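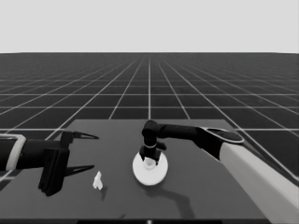
How many demos do I need before I train the first policy?
At least 300 good ones per task. Below that the loss looks fine and the policy still misses the bore. Go for 900 if you randomize part positions.

Section 8. Recording demos in sim (Darnex gear task)

Before you start
Both arms homed. Gethin teleop server up. Wisilcombe logger set to PAUSE, not STOP. STOP closes the dataset and you have to reopen it by hand.

1. Load the gear task file. Wait for physics to settle, parts jitter for a moment after load.
2. Hit Reset Scene. Parts respawn on the table at new positions.
3. Check that every part landed on the tabletop. If one rolled off, reset again, dont record it.
4. Press R to record. Hold still for a beat first so the episode has a clean start frame.
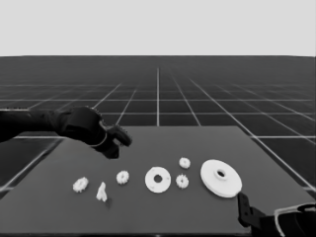
5. Do the assembly at a steady pace. Small corrections are fine. Long pauses are not, the policy learns to pause.
6. Press R again to end. Tag it: good, retry or junk.

Note: retry means you missed a grasp, recovered, and finished. Keep these. Up to 9 in every batch of demos is OK, more than that and retag the worst as junk.

Note: pick one arm order and stick with it for the whole batch. Mixed orders go in seperate datasets.

CAUTION: Do not change gripper gains mid-batch. Actions before and after won't match and the merge tool will not warn you.

8.1 Wrist view check

Open the wrist stream next to the main view. Grasp point should be in view all through the approach. If the fingers block it, come in from a different angle and redo.

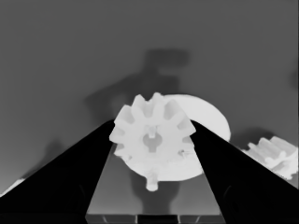

Frame drops show up as a red bar under the stream. One or two, ignore. A solid bar, stop and restart the server, then junk that episode.

8.2 End of session

1. Logger to STOP.
2. Run the validator. Fix any missing tags now, not at upload.
3. Push to the Trandville share. Folder name = task, operator initials, batch number. No spaces.

CAUTION: Don't close the sim till the push says DONE. Camera buffers are still writing.

Replay problems: see section 9.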